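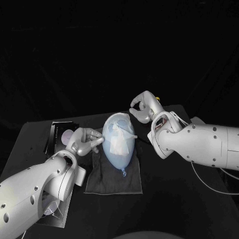 Page last changed: Tuesday, 4.10 pm

Filed under: Visits / Emergency warnings

We went through the Tirnach control room at its August open day. Colm Noonan showed us the desk that runs the town's flood sirens – two screens, a phone and a paper log. The system reaches 1742 households, and 560 of those also get a text message. Staff played the evacuation tone at low volume. I asked what happens if the power goes out. Each siren has its own battery, checked monthly. Parking was on the grass behind the depot.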